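Chapter 7
When the Machine Arrives: Automation and the People Who Work Beside It

Most of the earlier chapters dealt with machines that replaced one large, heavy job. A loom, a conveyor or a forklift does one thing, and the people around it learn where to stand and when to keep their hands back. The machines in this chapter are different in scale. They do small things: pick up, put down, open, close, carry a short way. They do them in rooms where people are also working, and the work they take over is the kind that was never written into anyone's job description in the first place.

After reading this chapter you should be able to explain the difference between a job and a task, describe how a workplace changes when a few tasks are moved to a machine, and list the kinds of new work that appear when this happens. You should also be able to read a simple task log and say what it leaves out.

7.1 The back office at Britik

Britik is a parts supply company with 60 employees. It sells fittings, seals and small tools to repair shops. The front of the building is a counter and a showroom. The back is an office and a long room where orders are put together, checked and boxed.

For many years the back room ran on habit. Menaka Biswas, who started as a packer and later became the floor lead, knew which drawers held which paperwork, which cabinets stuck, and which customers wanted their slips folded inside the box and which wanted them taped to the lid. New workers learned by following her. It took most of them over a month to stop asking questions, and she did not mind the questions.

In May the company began a trial of a robotic arm in the back room. The arm was supplied by a small firm called Plarnov and ran on a scheduling program named Gekel. The owners did not buy it to cut staff, and they said so at a meeting before it was delivered. They wanted it to handle fetching and putting away: getting forms and labels out of drawers, closing the drawers again, moving light items from one surface to another. They had noticed that their packers walked back and forth a great deal and that much of the walking was for a single sheet of paper.

The workers had mixed feelings. Riku Takagi, a packer, liked the idea at once because he had a bad knee. Chathurika Mollah, who handled returns, asked who would be blamed when an order went out without its slip. The manager, Rizwan Khan, told her he did not know yet. She wrote the question down, and it turned out to be the most useful question asked that day. We will come back to it in section 7.5.

7.2 Jobs and tasks

A job is what a person is hired to do. A task is one piece of it. "Packer" is a job. "Open the top drawer, take out a label, close the drawer" is a task, or really three tasks in a row.

People tend to talk about automation as if it took whole jobs. Sometimes it does. More often a machine takes some tasks from several jobs and leaves the rest. What remains has to be sorted out again among the people who are still there. A packer who no longer fetches labels has more time to pack, and may be expected to pack more. A floor lead who no longer trains people to find things may now train them to work with the machine.

To see which tasks can be moved, planners break the work into steps. A person opening a drawer does not think of steps. For a machine, each one has to be set out:

Locate the cabinet.
Find the correct drawer.
Reach the front of the drawer without touching anything on the way.
Grip it.
Pull it out far enough to be useful.
Let go.

Any of these steps can fail. The gripper may close too early or slip from the panel. The drawer may be locked or overfilled. Someone may have rolled a chair into the path. A person deals with such troubles without noticing them, and for this reason the first estimate of how long a task takes to automate is usually too low.

It also matters that the room is a real room. Factory robots of the older type worked inside fences, with every part delivered to the same spot. In an office or a packing room, people put down their water and their snacks on whatever surface is nearest, and cables run across the floor. A machine that can only open a drawer in a bare room is of little use in a place like this.
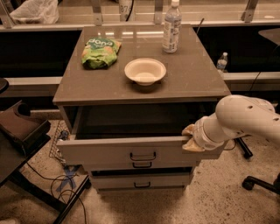

Figure 7.1 A robotic arm holding the top drawer of a three-drawer cabinet open by its front panel. Note the everyday items on the tabletop.

7.3 What changed for the workers

The trial at Britik lasted 32 weeks. During that time the company kept notes, and the three changes below appear in them again and again.

The first was a change in pace. Before the trial, a packer set his or her own rhythm. The walk to the cabinet was also a short rest, a chance to stretch or say a word to someone. When the arm took over the fetching, the walk went away and so did the rest. Riku Takagi reported that his knee felt better and that his shoulders felt worse. In the eighth week the company added a short break in the middle of each half shift. Output did not drop.

The second was a change in who knew what. Menaka Biswas had carried the layout of the back room in her head. To set up the arm, that knowledge had to be typed into Gekel, drawer by drawer. It took her and a technician from Plarnov several afternoons. When they finished, anyone could look up where things were kept. This was good for new workers. It was harder for Ms. Biswas, who told her manager that she felt she had given something away and had not been paid for it. The company later raised her pay and gave her charge of the drawer list. Not every company does this, and in some places the question is settled by a union contract.

The third was the arrival of new tasks. Somebody had to start the arm in the morning, clear its path, reset it when it stopped, and write down why it had stopped. At first these tasks belonged to no one. Whoever was closest did them, and since Chathurika Mollah's desk was closest, she did most of them. Her returns began to pile up. A manager looking only at returns would have thought that she had slowed down.

This last point deserves attention. New tasks created by a machine are often small and scattered, and they tend to fall on whoever happens to be near. Unless they are written down and assigned, they do not appear in anyone's workload.

7.4 Reading a task log

Each time the arm at Britik tried a task, Gekel made a record. A typical entry looked like this:

Date: 3/12/23
Task: open drawer, top
Attempts: 3
Result: complete
Assisted: yes

The log tells us that the drawer was opened. It tells us that the arm needed more than one try and that a person stepped in. It does not tell us who the person was, what they were doing before they got up, or how long they were away from it. It does not say whether the drawer was stuck or the arm was badly placed.

A manager who wants to know if the machine is saving time has to add this missing part. At Britik, Dilruba Khan, who kept the accounts, asked the packers to mark a sheet of paper every time they helped the arm. The sheet hung on the wall beside the cabinet for 8 weeks. When she compared it with the log, she found that many short assists had never been recorded, mostly because the worker had cleared the way before the arm reached its target. The arm's record for those tasks read "Assisted: no."

The paper sheet was taken down once the program had been changed to include a button for these cases. Some packers said they preferred the paper.

7.5 Who answers for the work?

Ms. Mollah's question at the first meeting was about blame, but behind it is a broader question about responsibility. When a person fetches the wrong label, the line is short. When an arm fetches it, the fault may lie with the person who stocked the drawer, the person who entered it in the list, the firm that supplied the arm, or the packer who put the label on the box without reading it.

Britik settled on a simple rule. The packer who closes the box checks what is in it, whatever brought it there. The rule was clear, but it placed the final check on the lowest-paid people in the room. After some discussion the company agreed that an error traced to the arm or the drawer list would not count against a packer's record.

Other companies have made other choices. The Majimbun case in section 7.8 describes a laundry where the supplier of the machine shared the cost of errors during the first year.

Key terms

job
task
assist
task log
workload
unassigned work

Before you read on

Think of a place where you have worked or spent a lot of time. Write down one task there that is done many times a day and takes less than a minute. Break it into steps as in section 7.2. Then write down what else the person doing it gets from it, such as a rest, a chance to talk, or a look at how things are going in the rest of the room. Keep your notes. You will need them for the exercise at the end of section 7.6.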